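How to Set Up a Pocket Money System Your Kids Can Run Themselves

Most pocket money plans fall apart by the third week. A parent forgets to pay, a kid forgets what they've already spent, and soon everyone is arguing at the checkout. The method on this page takes an evening to set up and a few minutes a week after that. It suits kids from six up to the early teens.

What you need

An exercise book for each child
Two jars with lids, or two zip pouches
Enough coins and small notes for the first month

We started with a shared spreadsheet and dropped it. The kids never opened it. A paper book on the kitchen bench gets used.

Step 1: Settle what the money covers

Do this before you talk about amounts. Sit down with your child and write two headings in the front of the book, "I pay" and "Mum and Dad pay". School lunches, shoes and haircuts go on our side. Lollies, trading cards and extras at the school fair go on theirs. Birthday presents for friends were the sticking point in our house, and we ended up paying for those until high school.

Step 2: Pick the amount

Add up what you already hand over in a normal month for the things under "I pay", then divide it by the number of paydays. If that number looks high, trim it a little and see how it goes. Older kids can get more, but write down the age when it goes up so you don't have to negotiate every July.

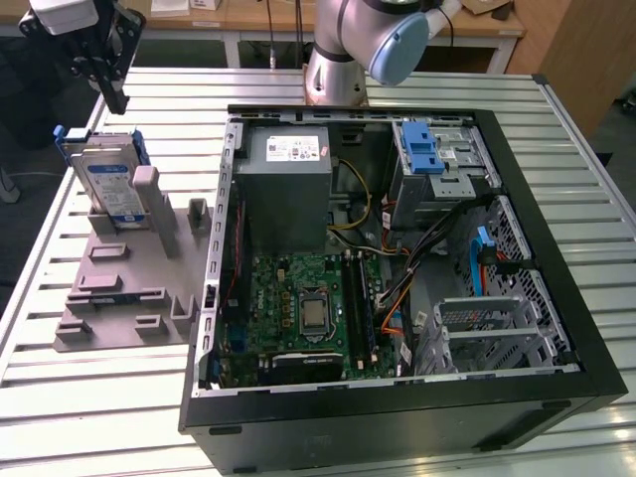

Should pocket money depend on chores?

We keep the two apart. Everyday jobs like clearing the table and feeding the dog are done because we all live here, and the money comes whether or not they were done well. Bigger one-off jobs can earn extra, with the price agreed beforehand and written in the book.

Step 3: Fix the payday

Choose one day and stick to it. Ours is Wednesday, straight after dinner. Friday seemed the obvious choice, but the money was gone by Saturday lunch and then there was a long wait. If you miss a payday, pay it the next morning without being asked.

Step 4: Split it between the jars

One jar is for spending and one is for saving. Let your child decide the split, but ask that something goes into savings every time, even if it's a single coin. Our eldest was saving for the Nalau board game and taped a drawing of it to the lid. Our youngest had no goal for months - that was fine too.

Step 5: Write it down

Each line in the book needs the day, what came in or went out, and what's left. Do the first few together. After that, let them do it and only check the total if they ask. Small mistakes are worth leaving alone until the jar and the book stop matching.

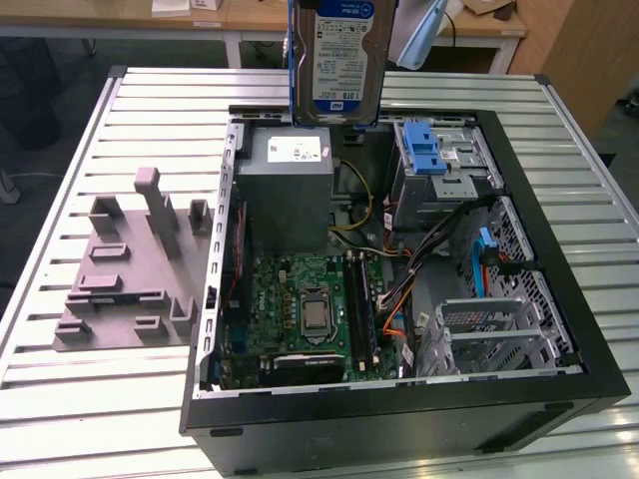

When they don't match, count the jar together and start a fresh line with the real amount. Skip the lecture. The same goes for a bad purchase. If the toy breaks on the way home, be kind about it, but don't top up the jar.

Step 6: Hold off on advances

Kids will ask for next week's money early. Decide on your rule now. Ours is no advances, but we will hold an item's price on a note on the fridge so they can see how many paydays are left.

Moving to a bank account

Once the saving jar gets too full to close, open an account and let your child hand over the deposit themselves. Keep the book going as well, at least for the first few months.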